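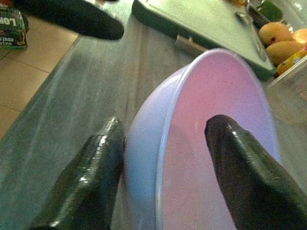
Photo: Prisix

Frequently asked questions: Homlow dish rental

What is Homlow?
Homlow rents plates, bowls, cups and flatware for parties, school events and office lunches. You pick the dishes, we pack them, and you send them back when the event is over. We do not rent tables, chairs or linens.

How far ahead should I book?
Two weeks is enough for most orders. October and the graduation season fill up early, so book those as soon as you have a place and a rough head count. You can change the count until the order is packed.

Is there a minimum order?
Yes. The minimum is $99 before delivery. Orders under that amount can still be picked up from our Ametepe Street counter for a flat fee of $11.

Do I have to wash the dishes before I return them?
No. Scrape off the food, pour out any liquid and put everything back in the crates. Please don't leave paper napkins or toothpicks in with the plates – they clog our machines.

How do you wash them?
Everything goes through a commercial dishwasher with a hot sanitizing rinse, including pieces that come back unused. Plastic items are washed on a separate rack and air dried.

Can I put your plastic bowls in the microwave?
We ask that you don't. Some would be fine and some would warp, and it is hard to tell them apart once they are stacked. Use the ceramic bowls if you plan to reheat food.

What happens if something breaks?
Your order includes a small allowance for breakage, shown on the invoice. Past that, we charge the replacement price for each piece. Sweep up broken glass and throw it away yourself. We will take your word for the number.

Old stains and light scratches are not charged. If a piece arrives chipped, set it aside and let us know before the event starts if you can.

When does delivery arrive?
You choose a morning or afternoon window. Drivers deliver to the ground floor. Stairs, long hallways and freight elevators need to be noted on the order, and there may be an added charge.

Can I keep the dishes an extra day?
Usually, if they are not booked by someone else. Call before 2 p.m. on the day they are due back. Late returns without a call are billed at the daily rate.

What is the Skenov set?
It is our plain white line for larger events, sold out more often than the others. It comes in crates packed for 92 place settings and can't be split.

How do I cancel?
Reply to your confirmation email. Deposits are refunded until the order has been packed. After that, we hold the deposit as credit toward a later booking.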